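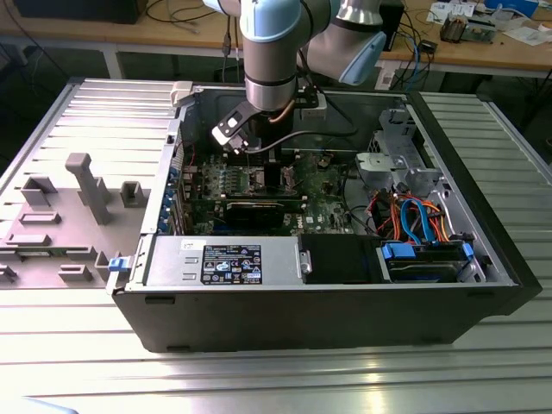

Surely a powered driver is wasted on anything smaller than a drawer slide, one reader wrote under our review of the Memer hand driver, and the money would be better spent on decent bits. The second half of that comment holds up well. The first half depends on how many screws you turn in a week.

Posted in July by the Climthorpe tools desk

The Gornine is a pen-style electric screwdriver with a straight aluminum body, one rocker switch, and a magnetic socket for small hex bits. It is sold for light electronics, hinges, battery covers and similar work. It has no display and no torque dial. The ring at the back has two positions, low and high, and that is the whole of the control scheme.

No-load speed on the high setting measured 210 rpm with a full battery, and the low setting runs at about half that. Both are slow enough to start a machine screw without cross threading it, provided you turn the screw backward by hand until the threads drop in. Under load the motor stalls cleanly and does not chatter. Once it stalls, the body locks and the tool can be used as a plain handle. I did nearly all final tightening this way and would advise the same to anyone working into plastic bosses.

Runout is visible at the bit tip. With the short bits it is small and can be ignored. With the extension fitted, the tip wanders enough to walk out of a shallow recess, and I ended up steadying the shaft with a finger from the other hand. The Memer, with a fixed shank, has no such trouble.

Eight bits come in the box. The two Phillips sizes are the ones most owners will wear out first, and they are the weakest part of the kit. The smaller one had rounded shoulders after some 400 screws, all of them plain steel, none of them badly stuck. The Torx bits and the single flat blade showed no wear over the same period. Replacement bits in the same shank are easy to find, and a better Phillips bit changed my opinion of the tool more than anything else did. 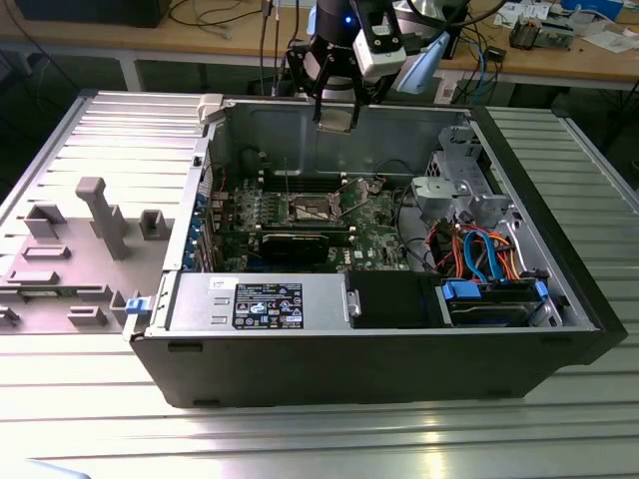

Battery life was harder to measure, as the driver shuts off its indicator light after a few seconds and gives no warning before it quits. Running it in short bursts with pauses between, I got through two long sessions on a charge. Charging is by USB-C. The port sits under a rubber flap on the end cap, and the flap does not stay open, so the plug has to be worked in past it.

The magnet is strong enough to hold a bit upside down and will carry a short screw to the hole. It is too weak for long screws in a vertical position — they tilt, then drop. A magnetizer helps, although it fades after an afternoon.

Noise is low. The switch has a firm click and can be found by touch with the tool pointing either way, but forward and reverse feel identical, and I drove several screws the wrong way before I learned to look for the arrow.

The case is a sliding tray with foam inserts. The foam grips well when new. By the end of the test the slot for the extension had torn at one corner.

I would buy the driver again and replace the Phillips bits on the first day. For 10 screws a month, the Memer costs less and needs no charging.

Related reviews
Memer hand driver, long-term notes
Bit holders for quarter-inch shanks
Magnetic parts trays compared
Climthorpe guide to choosing small pliers

Last updated: July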